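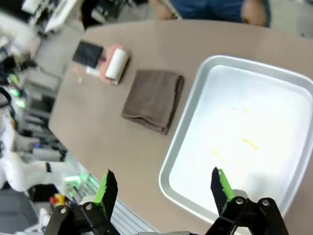

I have been thinking a lot about the last five minutes of any job, the bit after the proper work is done when you're meant to put things back how you found them. Most of us are rubbish at it. We'll happily spend an afternoon cooking or painting or cutting out a dress, and then we wave a hand over the table and call it clean. I'm as bad as anyone (worse, if you ask the people I live with). But I've become a bit of a bore about surfaces lately, and what I'd want on any work table is pretty much what's on this one: a cloth folded into a square, a lint roller within reach, and a big tray with a raised rim so that whatever drops stays put. There are three little yellow flecks lying in the white of the tray and you spot them straight away, and to me that's the whole argument for a pale tray in one go.

Let me start with the cloth, as it's the thing I feel most strongly about. A folded cloth is a different tool from a scrunched one. Fold it in half and in half again and you've got a flat pad with several clean faces. Wipe, turn, wipe, turn, open it out, start again. A scrunched cloth has one damp lump of a side and goes on smearing the same grease from one end of the worktop to the other. I wiped kitchens the scrunchy way for twenty years, and then I did a winter of Saturday-style shifts in a café kitchen in Carroll, where you were sent back to do the counter again if you turned up with a ball of rag in your fist. I resented it for a month. I've folded ever since.

The colour matters too, and here I'll probably lose some of you. People like white cloths because they look hygienic, and then they get one beetroot stain and the thing is banished to under the sink with the dead sponges. A brown one just gets on with it. You do have to be stricter about washing it, mind, as it won't tell you when it's filthy. I put mine in the machine every evening whether they look as if they need it or not, along with the tea towels, and I've stopped buying fabric softener because it makes them slide over water instead of soaking it up.

Now, the lint roller. I know it's meant for coats. I know there are people who think using one on a table is decadent, and my sister-in-law is one of them. But have you ever tried to get glitter off anything with a damp cloth? Or thread ends? Or those tiny curls of paper that come out of a hole punch and cling to your sleeve? The cloth pushes them about and the roller lifts them, and then you tear off the sheet and they're gone, properly gone, into the bin. It's brilliant on felt and lampshades and the inside of a handbag. It's hopeless on anything wet, and it's hopeless on big crumbs, which stick for half a second and then drop off on the carpet, so do your big crumbs first with the edge of a card.

The case against is the waste, and I can't pretend it away. All those sticky sheets go to landfill, and I get through more of them than I'd like. I did try one of the washable kind, the rubbery sort you rinse under the tap, and it was fine for cat hair and useless for everything else. So I've settled on a rule of one sheet per table, and if one sheet won't do it I should have swept first. I break the rule in December, when there's wrapping paper everywhere and I've run out of principles.

Trays are where I turn into a real evangelist. My first good one came from Drommont, the catering clearance place off the ring road, from a pile that had been marked down because the corners were dinged. It's aluminium and it's enormous and my whole household laughed at it. What's it for? Well, everything! I shell peas over it. I repot seedlings in it and mend necklaces in it, and at Easter we did all the egg painting in it and I carried the entire mess out of the back door in one trip. A lip round the edge changes how you work. You stop fretting about beads rolling under the fridge, and at the end there's only one thing to clean.

A flat chopping board won't do the same job, and neither will newspaper, whatever my dad says. Newspaper soaks through, sticks to the glue and leaves print on your elbows. And please don't go for one of those trays with a cheerful pattern on the bottom. I was given one with lemons on, very pretty, and I lost a contact lens on it, and later the back of an earring, and I'm fairly sure both of them are still there among the leaves.

What bothers me is how much we're sold to do a job this small. There's a shop near me called Trollero which has an entire wall of sprays: one for stone, one for wood, one for steel, one for the oven door, one that only seems to be for making the others smell nice. I've bought plenty of them, so I'm not being superior about it. They mostly sit there making the cupboard hard to close. On an ordinary tabletop, warm water with a drop of washing-up liquid and a cloth that's been folded will see to nearly anything, and if it doesn't, leaving the wet cloth on the spot while you make a cup of tea usually will.

And I do think it should be everybody's job. When I helped out at the Dukumley craft evenings we had a terrible habit of letting people drift off at nine o'clock with their coats on, saying what a lovely time they'd had, while the same two women stayed behind scraping PVA off the tables with a ruler. One week we simply put the cloths out at the start, on the tables, next to the scissors and the card. No sign, no speech. People picked them up! Not all of them, but enough that we were locking up at twenty past instead of ten. I suppose when the cloth's in the cupboard, tidying belongs to whoever knows where the cupboard is.

So that's what I do at home now as well. The cloth comes out before the flour does. My youngest has started rolling the table after homework without being asked, chiefly because he likes tearing off the sheet, and he's always very keen to show me what he's caught. Yesterday it was pencil shavings and a sesame seed.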